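Laseta 2 review: pose tracking for hand-held grippers

We ran Laseta 2 for most of July to turn hand-held gripper recordings into training paths for an arm. Setup took an afternoon. Marker tracking is the best part: it kept up at 60 frames a second on an old desktop, and calibration is one short script.

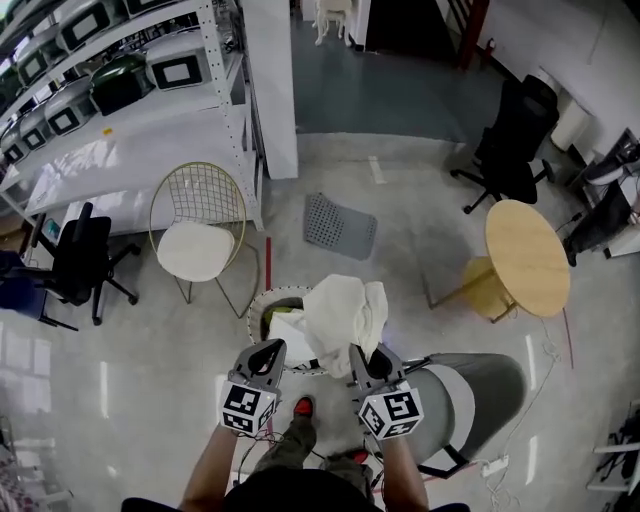
Cloth is where the planner struggles. It treats the jaws as closed on something rigid, so paths for soft items need trimming by hand — slow work after the first few dozen. The viewer also hides its error log two menus down.

Niall Paterson at Dirkau sent me a config file that fixed the time drift. It should ship with the product. Worth buying for the tracking alone.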